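Birthday table moves to the Honell Room

From May the monthly birthday table will be in the Honell Room, starting at 3:30. Sign up at the front desk by the 12th. There are 22 names on the list so far and seats for 50. 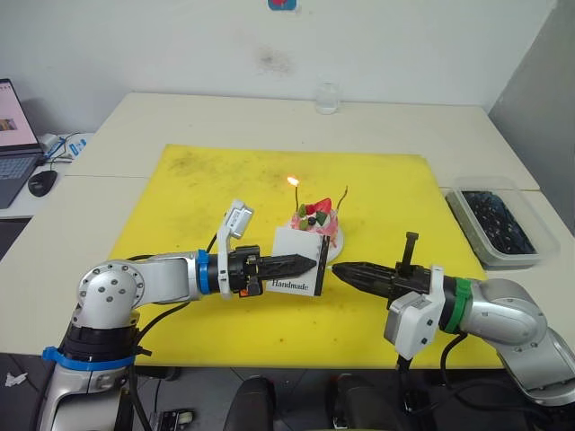 Pouran Babaei asked whether guests count toward the seats. They do, so please write them down too.

Cake orders go to Bagheri this year. A small fruit-topped one costs $11. Tell the desk about any nut or dairy allergies when you sign up.
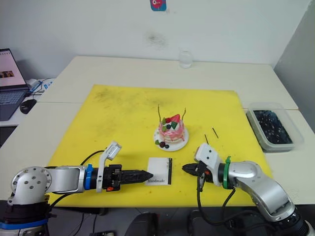
Could we have tea as well as coffee this time? Yes, both will be out.

4 shares | 2 comments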